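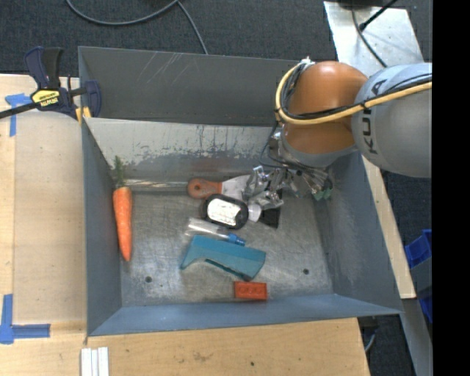

Bin from above, arm at the upper right.

October, notebook 28, Lomier ward returns

Started 8.40. Picked up from where Aishwarya stopped last night, at the second batch of council by-election returns for Lomier ward. The clerk's sheet gives 2,394 valid votes. My total from the box-by-box figures came to 2,325, so we are 69 short. Checked the addition twice on paper and once in the spreadsheet and got the same each time.

First thought was the postal votes, as those were entered separately. They match the sheet line for line. Second thought was a polling station missing altogether, but all the stations on the notice are in the table. Left it and went on to the scans.

10.15. Found it. The Segers Road station had two boxes and the second has been typed in under Eltska Hall, over the top of the Eltska figure for box two. The Eltska figure was 69 higher than the one that replaced it, and the Segers box was still in its own row as well, so the station looked complete. Rizal had a note about this in the margin of the scan log ("Segers 2 appears twice?") and I should have read the margin first. Corrected the row, total now agrees with the clerk's sheet. Old value kept in the comments column with my initials.

Turnout column redone after that. Eltska Hall moves up the table a little. Nothing changes in the order of the candidates.

11.30. Spoiled papers. The clerk splits these into four headings, and our form has one box for the lot. For the older elections it hardly mattered but Rizal wants to compare wards where there were two votes per person with wards where there was one, and for that we need "voted for too many" on its own. Added the column. Will have to go back through the last 20 wards and fill it in where the scans are readable. Some of the Zelter ones are very faint. Tried one at higher contrast and could read three headings out of four. Have written "n/r" for the fourth, please do not put a zero there.

Lunch.

13.50. Talked to Aishwarya about candidates who changed party between elections. At present we carry the label from the ballot paper and nothing else. She would like a second field for the group they sat with afterwards. I think that belongs in a separate table, as the dates don't line up with elections at all – one Zelter councillor sat with two groups in the same year. Not settled. She will draft something and we look at it when Rizal is back.

15.20. Re-ran the swing figures for Lomier with the corrected Eltska row. Small differences in the second decimal place. The chart Rizal sent round earlier is now slightly out and needs making again before anyone uses it.

To do
Fill in spoiled papers column, begin with Segers
Ask the clerk's office for a cleaner copy of the Zelter sheets
New swing chart for Lomier
Add a check that flags the same box number entered under two stations

Stopped 16.45. Spreadsheet saved in the shared folder, paper sheets back in the tray in ward order.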